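Zwischenbericht Cluvance, Arbeitspaket Einrichtung und Pflege der Greifzelle
Zuletzt aktualisiert: Januar

Hallo zusammen,

ihr wolltet diesmal keinen Zahlenfriedhof, sondern lesen, woran ich eigentlich sitze. Gerne! Also kurz vorweg: Die simulierte Küchenzelle läuft, sie läuft sogar ziemlich ordentlich, und der größte Teil der Zeit ist trotzdem in Sachen geflossen, die im Antrag in einem Halbsatz vorkommen. Kalibrierung, Greiferparameter, Kabel. Vor allem Kabel.

Angefangen habe ich mit dem Handgelenk. Nach dem Umstieg auf die neue Version von Istera stimmte der Versatz zwischen Handgelenk und Greifer nicht mehr, und zwar um so wenig, dass es bei großen Gegenständen gar nicht auffiel. Bei Obst schon. Ich habe den Werkzeugpunkt neu eingemessen, die alten Werte aus der Konfiguration geworfen und danach 144 Griffe am Stück durchlaufen lassen. Dabei kam auch gleich raus, dass die Schließkraft für weiche Formen viel zu hoch stand, die hatte ich noch vom Vorgängermodell übernommen (mein Fehler, steht jetzt in der Checkliste).
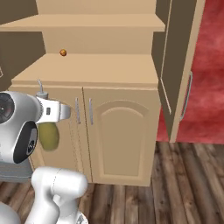
Greifer mit Frucht vor dem Unterschrank, Küchenzelle in der Simulation.

Das Kabel oben am Greifer war das zweite große Thema. Es wird als biegsame Kette gerechnet und hat sich bei bestimmten Handgelenkstellungen so aufgeschaukelt, dass der ganze Arm gezittert hat - ich habe ewig beim Regler gesucht, dabei lag es an der Dämpfung der Kettenglieder. Jetzt ist sie höher gesetzt, und die Gelenkgrenze am Handgelenk ist ein Stückchen enger. Kostet uns ein paar Posen, die wir ohnehin nie anfahren. Wer bei Molefe mit derselben Vorlage arbeitet, sollte das bitte übernehmen, ich habe die Änderung schon ins gemeinsame Verzeichnis gelegt.

Dann die Finger. Die Kollisionskörper waren zu grob, dadurch hat der Greifer manchmal Kontakt gemeldet, obwohl noch Luft dazwischen war. Ich habe sie neu aufgebaut und die Reibwerte gleich mit angefasst. Vorher waren es 335 Fehlmeldungen im Testlauf, nach dem Umbau noch 2, und die beiden kenne ich inzwischen persönlich: Sie kommen immer beim allerersten Schließen nach einem Neustart. Ein Leerhub vor dem Start hilft, schöner wäre eine richtige Lösung.

Für glatte und rundliche Sachen auf der Marmorplatte gilt jetzt ein eigener Satz Parameter.

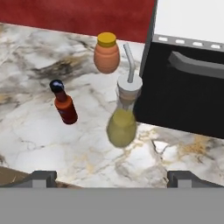

Beim Anfahren geht der Greifer tiefer als früher und schließt langsamer. Das macht jeden Durchlauf etwas länger, dafür schiebt er mir die Flaschen nicht mehr vor sich her. Besonders die liegenden waren vorher eine Plage! Wenn die Finger quer zur Flasche stehen, klappt es gut, längs dazu dreht sie sich gern noch weg. Daran arbeite ich gerade, wahrscheinlich über eine Korrektur der Anfahrrichtung kurz vor dem Absenken.

Zur Pflege im Alltag: Es gibt jetzt einen Prüflauf, der morgens um 6 Uhr von selbst startet. Er fährt alle Gelenke einmal durch, vergleicht die Nullpunkte und schreibt mir bei Abweichungen eine Mail. Die Protokolle liegen bei Clirnard auf dem Server, 313 Einträge sind es bisher.

Was noch offen ist: der Leerhub, die Sache mit den liegenden Flaschen und die Dokumentation, bei der ich ehrlich hinterherhänge. Außerdem bräuchte ich bis zum nächsten Bericht eine Entscheidung, ob wir die Rechenzeit verlängern. Ohne Verlängerung würde ich die Schranktüren nach hinten schieben und erst mal nur auf der Arbeitsfläche weitermachen.

2 Kommentare · 0-mal geteilt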